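4.2 Certificate renewal on small sites

We went back to the 73 sites in February, same list as in Section 3. Mostly small shops and personal blogs, all on shared hosting. Question was simple: is the certificate still valid, and if not, does the owner know. Dorkier hosts 40 of them, the rest are with Grovwood or on the owner's own box.

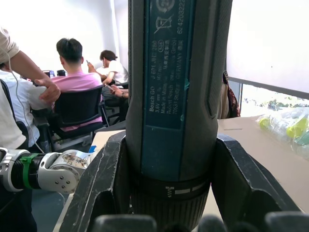 Expired certificates were rare on the Dorkier side. Renewal there is automatic and switched on by default, so owners never see it. Grovwood also offers automatic renewal but you have to tick a box in the control panel, and the box is on the second page of the setup. Several owners told us they thought it was allready on.

A separate problem — mixed content. Certificate fine, padlock missing anyway. Old posts still load pictures over plain http, usually from a hard-coded address in the theme. Owners tend to blame the host for this one. Jasińska (Grażyna Jasińska, first round of interviews) noted the same complaint before we had a category for it, so early answers were recoded by hand. 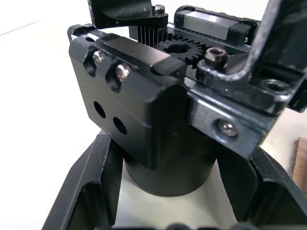 Figure 2. Black robotic gripper assembly over a pale tabletop, with mounting block, spur gear and rail carriage.

Redirects next. A site can hold a good certificate and still answer on http, with no redirect to the secure address. We tested the home page and the login page seperately. Where only one of the 2 redirected, it was the home page in every case. Not what we expected. The Urbańczyk plugin, used on many of the blogs, rewrites the home page only unless told otherwise, and that may explain most of it. 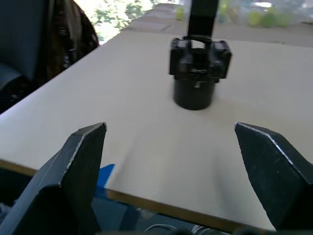

Loston scanner was used for all checks, default settings, one run in the morning and one late evening. Where the 2 runs disagreed we checked by hand in a browser. Timeouts were not counted as failures. Owner replies are covered in 4.3.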